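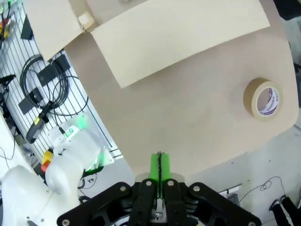 A cardboard sheet, a small wooden block and a roll of masking tape.

Music for Kids > How Songs Work

Have you ever had a song stuck in your head all day long? Me too! I had one last August that wouldn't leave, and I was humming it in the shower, on the bus, everywhere. The bit that sticks is nearly always the chorus, so let me tell you what a chorus is.

Most pop songs are built from a few parts. The verses tell the story, and the words change each time. The chorus comes back again and again with the same tune and (usually) the same words – that's the part everybody shouts in the car.

Then there's the bridge. It shows up once, near the end, and it sounds different from everything else. My friend Shanti Kashyap writes songs, and she always saves the bridge for last. She once wrote 11 of them for one song before she liked one!

And the hook? A hook is any little piece that grabs your ear. It can be a few words, a drum beat, or just someone going "ooh-ooh." Some hooks last less than five seconds.

Want to try it? Put on a song you love and raise your hand every time the chorus starts. Next, listen for the bridge. Some songs don't have one at all, so don't worry if you can't find it. Then make up a chorus about your breakfast – mine was about toast, and I still sing it.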